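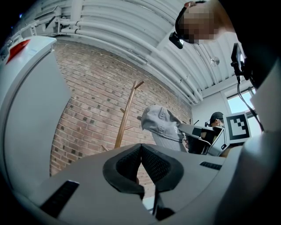 Why did Grandma Alon leave the lake house to the person who hated it most?

Because I was the only one who ever wrote her back.

Okay, let me start over, the way I told it to Jiahui Yan on the drive up, with the heater stuck on high and a bag of pretzels going back and forth between us. I got the letter from the lawyer in December. I read it standing in the hallway with my boots still on, and then I read it again sitting on the stairs. The house at Demari Lake, the dock, the canoe (the canoe!), all of it mine. My cousins got money. I got a roof with moss on it.

I should explain that I spent every summer until I was 15 being miserable in that house. I got stung, I got sunburned, I fell off the dock in my good shoes. My cousins could all swim out to the raft and I stayed on the porch with a library book and a blanket, even in July, sulking as loud as I could.

"And she never made you swim?" Jiahui asked.

Never once. She'd come out with two cups of tea and sit at the other end of the porch and not say a word. I thought she was keeping an eye on me. Maybe she was! But after I quit going, the postcards started, always of the same lake, always from the same rack at the Zonus gas station, with maybe one line on the back. Ice is out. Saw a heron. The Liao boys broke the raft. And I'd write back, because I was a kid who liked getting mail, and then because I was a grown-up who liked getting mail.

We got there after dark. The key stuck, then it didn't. Jiahui went looking for the fuse box with her phone held up like a torch, and I stood in the kitchen smelling that smell, old wood and mouse and dish soap, and I wanted to be annoyed and couldn't quite get there.

The lights came on. On the table was a cookie tin with my name on a piece of tape. I figured photos, or buttons, or (knowing her) actual stale cookies. It was my postcards. Every one I'd sent, 20 years of me complaining about landlords and haircuts, tied up in kitchen string. On the very top was a new one, the lake again, no stamp.

The back said: Porch is quiet now. Come read.

Jiahui had the good sense to go find something to do upstairs. I put the kettle on, and I found the blanket where it always was, and I took my tea out into the cold and sat down in my old spot. Then I got up and moved to her end, to see what she'd been looking at.

You couldn't see the lake at all from there, just my chair.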